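Can a campaign keep texting me after I've asked them to stop?
Nadja Lehner
Hi all, I've had 42 texts since July from someone running for the Barnalstead town council, and I'm not even registered there!

Stefaniia Skoryk
Oh, you poor thing. Reply STOP to each number - they often use several - and then write to the campaign office and ask to come off the list.

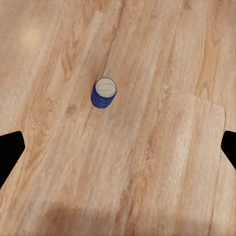 Keep a copy of what you send, too.

Ihor Polishchuk
just block them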